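Visit Report: Packing and Returns Rooms, Clirnell
Reading time: 4 minutes

We use cookies to improve your experience on this site. By continuing to browse, you accept our cookie policy.

In March a delegation from the Adetti Retail Association visited the Clirnell site at the invitation of its operations manager, Renato Buenaventura. The delegation was led by Rosalinda Navarro and included Jayson Umali, representing the member shops, and Pilar Saavedra of the Association's materials office. The purpose of the visit was to study how reusable cloth bags are received, checked, folded and sent back out, as several member shops intend to offer a bag return service of their own.

The delegation was received at 9:30 a.m. in the front office. Mr. Buenaventura gave a short account of the site, which handles returned bags for 58 shops in the region. A full working day brings in up to 1340 bags, delivered in crates of mixed sizes and prints. Bags are sorted by fabric weight first and by print second. Those with torn straps or open seams are set aside for the mending table, and the remainder go to the wash. Members asked whether shops should sort before sending. The site prefers that they do not, as earlier attempts led to bags being counted twice.

The wash area was viewed from the doorway only. Bags are washed cold and dried flat on racks. Ms. Saavedra inquired about shrinkage in heavier canvas, and was informed that a first wash takes up most of it. The Association has requested the site's written washing instructions and will circulate them to members when they arrive.

The greater part of the morning was given to folding and packing. The standard fold begins with the bag laid flat and the handles drawn clear of the opening. The sides are brought in to the width of the bin, the base is turned up toward the rim, and the handles are tucked inside last. Printed bags are folded with the print outward so that a shop can identify its own stock without opening the bundle. Finished bags are placed upright in open plastic bins. Small items found inside returned bags are kept apart and recorded. 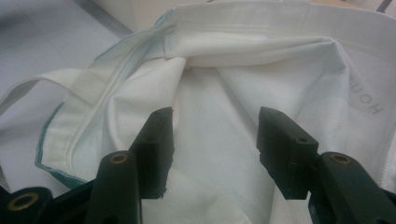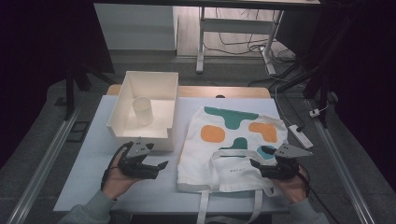

Cloth tote bags at the work table, Clirnell.

Particular attention was paid to hems and straps. The delegation compared bags finished with an overlocked edge against bags with a bound edge. In the site's experience the overlocked edge holds well provided the thread is dense and the corners are secured. Loose thread at the corners is the most frequent reason for sending a bag to mending, followed by wear where the strap joins the rim. Mr. Umali observed that member shops ordering new stock would do well to ask suppliers for a double row of stitching at that point.

The question of print was also discussed. Large areas of color tend to stiffen the cloth and resist a close fold, and bags of this kind take more room in the bin. The site does not refuse them but asks shops to send them in separate crates. Rosalinda Dumlao, who supervises the packing room, recommended bundles of 5 for heavy canvas and advised against tying them with elastic, as it marks the fabric.

The visit closed at noon with a discussion of costs. Clirnell is prepared to accept a trial batch of 500 bags from Association members, with carriage arranged through Deltlow. Shops wishing to take part should write to Ms. Navarro, stating the number of bags they expect to send and whether any are lined. Lined bags require a longer drying time and will be returned separately.

The Association thanks Mr. Buenaventura, Ms. Dumlao and the packing room staff for their courtesy and for the time given to members' questions.

Subscribe to our newsletter to receive visit reports and member notices by email.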